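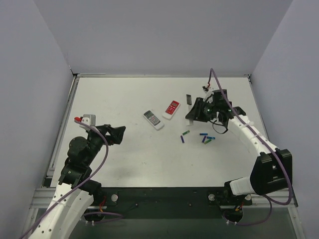 Two-arm bench with both remotes and the batteries on the table.

Comparing gripper fingers on a battery cover task

Updated 6 Mar 2019

The procedure below compares two sets of finger pads on the same arm. A remote control cover suits this well: it is thin, light and easy to skew. Allow an afternoon for the full run of 50 trials per pad set.

Before you start

Home both arms and check that the cables have enough slack at full reach. Load the Cuesta controller profile and set the logging rate to 1,000 Hz. Zero the jaw opening with the fingers closed on nothing – a stale zero will show up later as a false force reading.

Setting the grip

1. Place the remote face down, near the middle of the shared reach.
2. Bring the gripper over the battery end and open the jaws slightly wider than the cover.
3. Close at the lowest speed until both pads touch, then stop. Log the jaw width.
4. Raise the force one step at a time. Stop at the first step where the cover holds under a light tug from a fingertip.
5. Check the wrist view. The cover should sit between the flat pads, with neither finger touching the remote body.

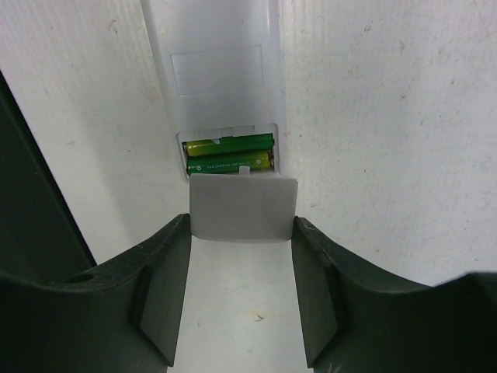 Wrist view: cover held between the finger pads, compartment open.

Running the trials

Use the same start pose every time. Score each trial as seated, skewed or dropped, and save the wrist video with the joint log. Swap the pads after the last trial, re-zero and repeat from step 1.

Reading the results

Compare the spread of jaw width at contact before looking at the success rate. On our Mulham pads the set-up drifted after 283 cycles and needed a new zero. The Tromance pads have not been run that long. Raw logs from the August runs are stored under Vundham, in the folder for each pad set.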